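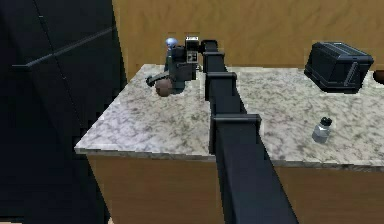 Figure 3. Simulated kitchen counter used at the open day, with the gripper at the brown ball. A toaster and a small glass bottle stand on the right.

4.2 Open day at Varness

The Clader simulator was shown to visitors at the Varness site on August 19, 2018. Each session lasted 20 minutes and began with a short talk, after which visitors chose an object and watched the arm try to pick it up. We ran 68 trials in total - fewer than planned, as the morning group arrived late. Six trials were stopped by the operator and are left out of Table 2.

Visitors asked most often about grip force on round objects. Their written comments were collected on paper forms and coded with the scheme from the Claltberg study. The same counter layout was kept for all sessions, so the results say little about how the planner copes with clutter.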